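Search this site

Bench Cell FAQ: when the arms quit

Why did the left arm stall at the tray?
Mine hit fault 229 on the way down, and I blamed the gripper for weeks (sorry, gripper!). It was the torque limit, set to 38 by an old Zedholm profile.

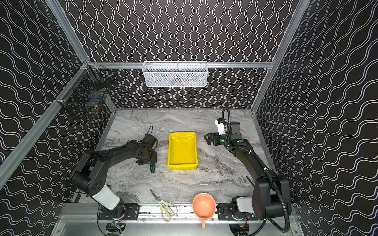 Themis Lazaridis wrote in to say the same profile tripped a Vokance controller too, and reloading it only brought the fault back. So delete it, then power cycle.

Can I reach in after a fault?
Nope! Cut power first. A faulted arm can still sag or jump. 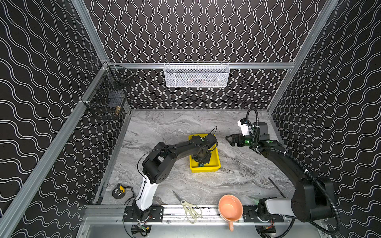 Do both arms stop together?
They should, but mine didn't until I rewired the stop loop,

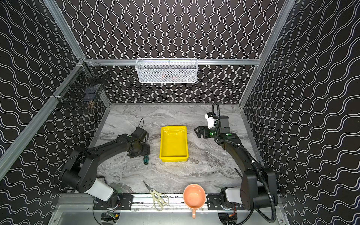
and I still test it every morning with both arms moving slowly.

What about cables?

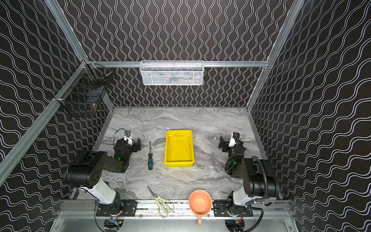

A snagged cable can throw 229 too. Check the thin one looping up from the left wrist camera, then the corrugated conduit on the right arm.

Contact Trerkeo | Back to top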